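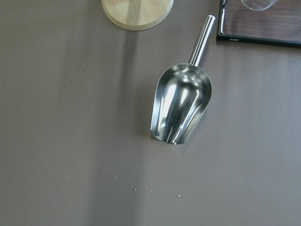 A morning at the regional audit office

The regional audit office opened its doors in May, and I went along with a group of 14 residents who had signed up through the library. The visit ran from nine until shortly after noon. It covered how the office checks payments made by towns and public agencies, and how it tries to get money back when a payment should never have gone out.

Regula Ruchti, the deputy auditor, met us in the lobby and took us up to the second floor. She has been with the office for 13 years. Her introduction was short. The office does not prosecute anyone, she said. It reads contracts, invoices and bank records, writes up what it finds, and passes the file to the state attorney if there are signs of a crime. Most files never get that far. They end with a letter asking for the money and a repayment plan.

The records room

Paper files are kept in a long room at the back of the building. Waltraud Imhof, who runs it, pulled out an old case that has been closed and is open to the public. A road contractor called Jovitz had been paid twice for the same stretch of drainage work. The second invoice carried a different number and a slightly different description, and two separate departments had approved it. We passed the two invoices around. Several people in the group needed a while to see that they covered the same job.

Jovitz repaid the full amount in five installments. The town changed its rules afterward so that one person now signs off on all drainage and road invoices.

How cases are picked

Keegan Brunton gave the longest talk of the morning. He leads the team that decides what to look at. The office opened 302 reviews last year, and he said the choice is made in two ways. Part of the list is fixed by law, such as the school districts and the water authority. The rest comes from tips and from a program named Vedia, which compares supplier names, addresses and account numbers across all the towns in the region.

Vedia flags a lot of things that turn out to be harmless. A family may run two businesses from one address, or a firm may change banks. Someone on the team has to read each flag and decide whether to ask for papers. Brunton showed us a screen of flags with the names blanked out. He went through them quickly and I did not catch all of it.

A man in our group asked whether politicians can stop a review. Brunton said a mayor can object in writing and that the objection is printed in the report. The review goes ahead either way. He was asked for a recent case and declined, as it was still open.

Questions at the end

We finished in the hearing room, where coffee was served. Ruchti answered questions for half an hour. The main points I wrote down:

Tips can be sent without a name, but they are easier to follow up if there is a way to write back.

A town has up to 60 days to answer a draft report.

Recovered money goes back to the budget it came from, and the audit office keeps none of it.

Reports are posted on the office website once the town council has received them.

I asked how much of the money is recovered in the end. Ruchti said it depends mostly on whether the company is still in business, and she did not want to give a single figure. The annual report has a table by type of case, and copies were on a table by the door.

The office plans another visit in the fall. Sign-up is at the library front desk, and you need to bring a photo ID to get past the lobby. Parking behind the building is for staff only, so use the lot across the street.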